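塑料砧板和竹木餐具的日常清洁

最后更新：2024年8月13日
阅读时间：4分钟

塑料砧板轻，不吸水，价格也便宜，缺点是容易染色。切过胡萝卜、南瓜、姜黄或者咖喱料之后，板面常会留下一片黄印，普通洗洁精洗两三遍也不见淡。这类颜色大多是油溶性的，渗进了刀痕里，只用水冲没有用。下面的做法是我家里用了几年的，材料都是超市能买到的。

一、先去油，再去色

砧板用完先把碎屑刮掉，不要直接冲进下水口。然后在染色的地方倒少量食用油，用厨房纸来回擦。油能带走一部分色素，擦完纸会发黄。再用洗洁精和温水把油洗净。刚染上的颜色，做到这一步往往就淡了很多。

放了一夜的黄印要用小苏打。小苏打和水按三比一调成糊，抹在板面上，静置半小时，拿旧牙刷顺着刀痕刷。不要用钢丝球，刷出来的细划痕以后更容易藏色。

还是不行，就用氧系漂白粉。找一个放得下砧板的盆，倒温水，漂白粉的用量看包装说明。砧板比盆长的话，先泡一头，再掉过来泡另一头。泡完要多冲几遍。含氯的漂白水也能去色，但绝对不能和醋、洁厕剂混在一起，会放出有毒气体。

晒太阳也有效果。洗干净以后立在窗台上，晒一个下午，胡萝卜和番茄留下的颜色会褪一些。塑料板不要连着晒好几天，容易变脆。
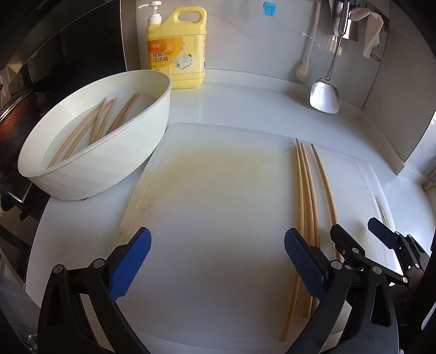
二、竹筷子和木勺

竹筷子怕的是长时间泡水。吃完饭把筷子扔在水盆里过夜，筷子头会发胀，时间长了起毛、开裂，缝里就会长霉。饭后尽快洗，洗的时候一双一双搓，不要一大把握在手里转，中间那几根其实没洗到。

洗好以后尖头朝上插进筷子筒，筒底要有漏水孔。筷子筒每周倒过来洗一次，底部那层滑腻的东西用热水加一点白醋刷掉。我以前用过一个Bunley的不锈钢筒，孔开得太小，水总是积在里面，后来换成了Sutanto的陶瓷筒，底下带一个可以取出来的接水碟，省事一些。

新买的竹筷先用清水洗，再用开水煮十分钟左右，晾透了再用。没有上漆的可以在表面抹一点食用油，擦匀，放一晚上。上过漆的不要煮，漆会起皮。

发现霉点怎么办？竹筷便宜，直接换掉。霉长进纤维里，煮过也只是表面干净。木勺如果只是颜色变深，没有霉味，用细砂纸打一遍，重新上油就能接着用。

三、砧板怎么分，放在哪里

家里至少备两块，生肉一块，熟食和水果一块。厨房小的，可以买两面颜色不同的，但是每次翻面之前要把台面也擦干净，不然等于没分。

砧板不要平放在台面上晾。贴着台面的那一面干不了，边缘的凹槽里也会积水。买个架子立起来，两面都能通风。我用的是Trultis的铁架，能插三块板，缺点是比较窄，厚砧板放不进去。

水槽下面的柜子不适合放砧板，里面潮，还容易有蟑螂。

四、什么时候该换

用手摸板面，刀痕深到能卡住指甲，就该换了。边缘翘起、放在台面上会晃的，也不要再用，切东西容易打滑。颜色发黄本身不是换的理由，洗干净了没有异味就可以继续用。

五、读者来信

Suryani Sumampouw来信问，砧板上的鱼腥味怎么去。先用冷水冲，不要一上来就用热水，热水会让鱼的蛋白质凝在板上，更难洗。冲完撒一层粗盐，用半个柠檬擦，停五分钟再洗。没有柠檬用白醋也可以。

她还问洗碗机能不能洗塑料砧板。要看板子背面或者包装上的耐热温度，薄的那种最好手洗，烘干时会变形。一定要用洗碗机的话，放上层，关掉烘干。

评论 48
分享 157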